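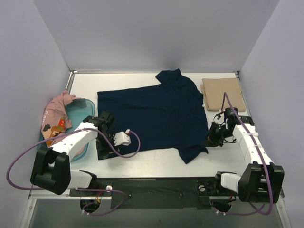
06/07/2020 - We're pausing shipments of our Prulent folding cell, and I wanted to tell you why myself! In May our grippers started holding on after the release command, and one of them tore a sleeve before the stop kicked in.

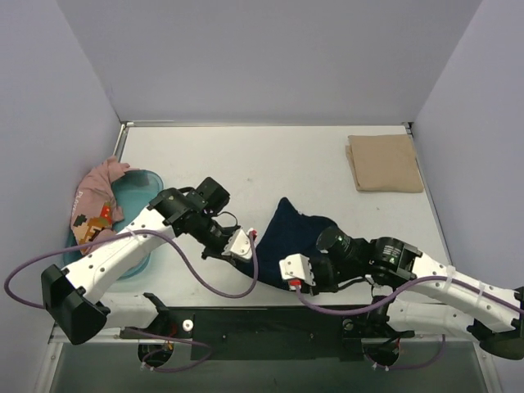

Two arms, one navy cloth, on the folding table.

We went back through 3000 folds and found 97 late releases (ouch). The trouble is in the Ivitz update, so please roll back to the old version and keep your hands out of the cell while it's powered.

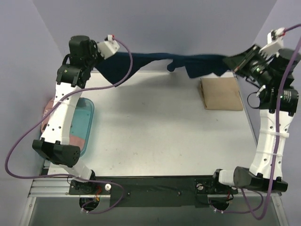

Navy cloth held between both grippers.

No one was hurt, and a fix goes out to all 30 sites once we're happy with it - I won't rush that part.

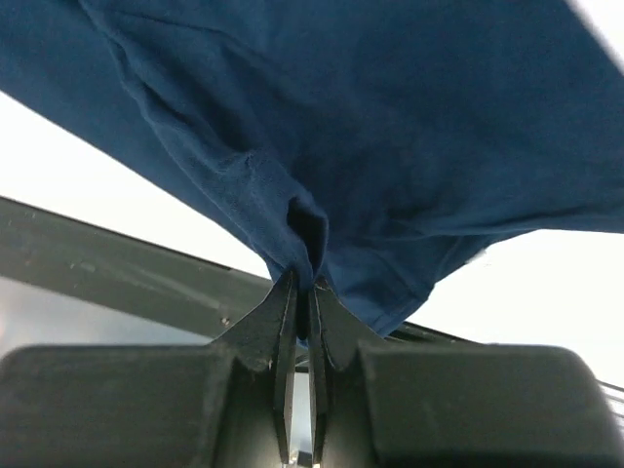 Grethe Blöndal

Call me if yours is acting up, even if it's only a little slow letting go.

Press contact: Clillell press desk | © 2020 Clillell | Back to top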